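Boonmee Jaidee
A few notes on pricing this morning, from running the Bekari online store. 1/5

We sell a sampler box in two sizes. For a year the bigger one had free shipping and the smaller one didn't. Most people bought the smaller one anyway.
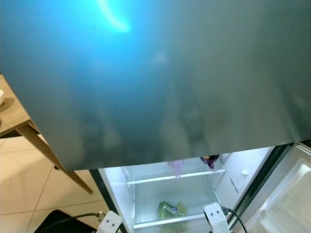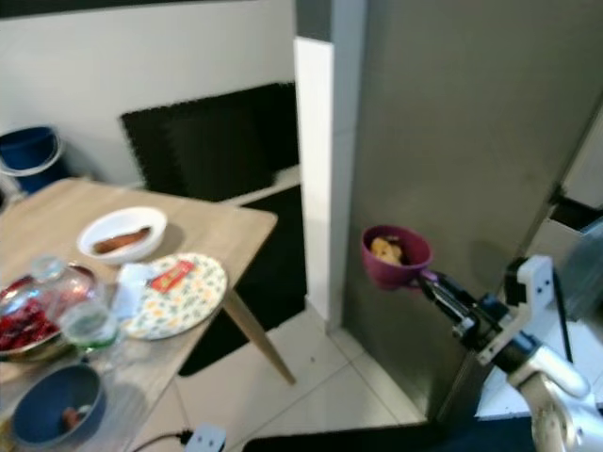 Stainless-steel fridge door in both shots.

2/5 In March we put the shipping cost into the price of both boxes and wrote "free shipping" on both. Same total at checkout as before.

3/5 Orders for the small box the month before: 898. The month after: 1,134. Ad spend didn't change.

4/5 My guess is that people don't like a fee showing up on the last page. They'd already settled on a number by then. Vaker tried the same thing with gift sets and saw fewer abandoned carts.

5/5 Next I want to test a bundle of 3 against a bundle of 2. Will post the numbers when I have them.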